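18/10/2026

Back from Rurkemdale with sore knees, a damp coat and a second place, and I still don't know what I think of the second place.

The judge gave each bitch in the open class perhaps a minute on the table and then had us go round twice. He liked mine on the move, or so he told me while he was writing, but he placed her under a bitch that crossed in front the whole way down and stood with her back dipped like a hammock. I have been at this long enough to know that everyone ringside thinks the judge is blind when their own dog is beaten, so I watched the winner again afterwards from the chairs, as coldly as I could manage. She still crossed. Lovely head on her, mind you. I would take that head and put it on mine tomorrow.

The critique will say "well presented, pleasing outline, pushed hard for first". They always say that. I could write them myself and save the man his ink.

Talked with the Lustberg kennel people over a terrible cup of tea. They have a litter due in December and want me to have first look at the bitches, which is flattering until you remember that they said the same to at least one other person in the queue for the toilets. The sire is the Alcantara dog everyone has gone mad for this year. I have seen him in the flesh twice now and I can't get excited. He shows like a dream, agreed. But I had my hands on him at the spring show and the coat was hiding a good deal, and the shoulder wasn't where the photographs put it. When I said so, very mildly, I was told that he "throws better than himself". Does he? The oldest of his puppies are barely out of the baby classes. I'd like to see them at three years old before I decide what he throws.

They also told me his hips were excellent. I asked for the actual score and there was a bit of a silence, and then it was going to be emailed to me. We'll see. I have had things emailed to me before by people in this breed, and my inbox is not full.
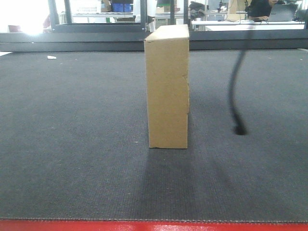

The other thing everyone was on about was Nostura. It's a powder you sprinkle on the food, and it is meant to bring the coat in thicker, settle the stomach, brighten the eye and, according to the woman on the stand, help with nerves in the ring. One powder. She had a board up saying 95 out of 100 owners saw a difference. I asked her what sort of difference and over how long, and whether any of them had been feeding something else without knowing it, and she gave me a sample sachet, I think to make me go away. I'm fairly sure that if I paid that much for a tub I would see a difference too.

My girl's coat came in thick this autumn on the same food she's always had, because it got cold. If I had started the powder in the summer I'd be telling everyone it was a miracle. That's my whole trouble with it, and with raw goats' milk, and with the seaweed before that, which I did buy and which made her breath smell like a harbour. The sachet is in my coat pocket. I'm not giving it to her before a vet has looked at what's in it.

Now, do I put my name down for this litter or not. Writing it out, because I go round in circles otherwise.

I like the dam. I've always liked the dam. She is plain in the face but she's sound, she has a proper temperament, and she stood in that hall today with a loudspeaker going off over her head and yawned. Her mother was still trotting about at a great age. If it were almost any other dog on her I would have said yes at the tea urn. And there is room here for one more, just about, if the old boy will put up with it, though he was foul to the last puppy until she got big enough to be foul back.

Against that, I don't want to buy a fashion. In a couple of years half the ring will be by this dog or out of his daughters, and then where does anybody go for an outcross? I said this at the breed meeting last year about a different dog and was looked at as though I'd broken wind. That one is hardly mentioned now - too many bad mouths.

So: I'll wait for the hip score. If it comes and it's decent, I'll go and see the litter at eight weeks and look at the shoulders and ignore the faces, which I never manage. If it doesn't come, that's an answer as well.

Must wash the show lead, it got trodden in something by the car. Entries for the next one close soon and I said I wouldn't bother with it, the hall is too small and the floor is slippery. I've left the form out on the table.

Last updated: 18 hours ago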